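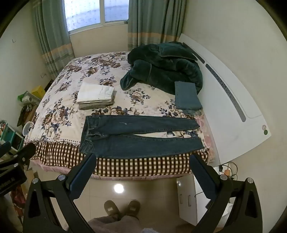
Several subscribers to the Gandwood newsletter wrote overnight to say that the new sign-up page would not accept their addresses, and that the button at the bottom did nothing when pressed. One added that the old page, plain as it was, had never once failed to take a name.

July 17, 2018

The above complaints were received before the office opened and were entered in the log in the order of arrival. The fault was confirmed at once on the older of the two test machines. On the newer one the page behaved as it should, and this explains how it passed our checks last week.

The cause was found by midmorning. The form relies on the browser to check that an address has been typed correctly, and on a short script to send it. The script is written in a style that older browsers do not understand. When such a browser meets the first line it cannot read, it stops, and the button is left with no instructions. No message is shown to the reader. The page looks complete in every respect.

According to the server records, 3,927 visits were made to the page since the change. Of these, 2,707 came from browsers able to run the script. The remainder may be assumed to have seen a button that did nothing, although some of those visitors had no doubt come only to read. It was the view of this office in December that visitors with older browsers were too few to plan for. That view is withdrawn.

A temporary repair was put in place before lunch. The form now sends itself in the ordinary way, by loading a new page, and the script is used only where the browser can manage it. The thank-you page had to be written from nothing, as the new design did not include one. It is plain but correct. The wording will be reviewed.

Clovari, the firm that supplies the mailing service, was contacted regarding duplicate entries. Some readers appear to have pressed the button many times, and there was concern that each press might be recorded once the repair was made. Clovari replied promptly that repeated addresses are merged on arrival. This was tested with one of our own addresses and found to be so.

The afternoon was given to the Cumo site, where the same script is in use. The repair was copied across without difficulty, except that the Cumo form has an additional field for the branch name, and the field had been left out of the fallback entirely. It has been restored. The photo gallery on the same site was also examined. It displays properly in the older browser but in a single long column — slow to scroll, though every picture is present. No action is proposed.

The Kiss booking page was left alone. It was built before the present tools were adopted and has given no trouble. There is a standing request to bring it into line with the others, and I have recorded my opinion that the request should wait until the testing arrangements are settled.

On that subject, the following was agreed for this office. Every form is to be tried with scripts switched off before it is released. The older test machine is to be kept in working order and is not to be updated. A list of 4 browsers will be posted beside it, and each release will be signed against that list. The question of who signs when I am away remains open.

A notice was sent to Gandwood subscribers late in the day, stating that the page had failed for some readers and had been repaired. It went to the existing list of over 2,224 addresses, and of course those who had been unable to join did not receive it. A second notice was therefore placed at the top of the page itself. It will stay there until the end of the month.

Two of the readers who complained have since been added and have confirmed receipt. The others have not yet answered.

Still to be done: the thank-you wording, the spelling of "address" on the Cumo error page, and the renewal of the test certificate, for which the form is in the second drawer.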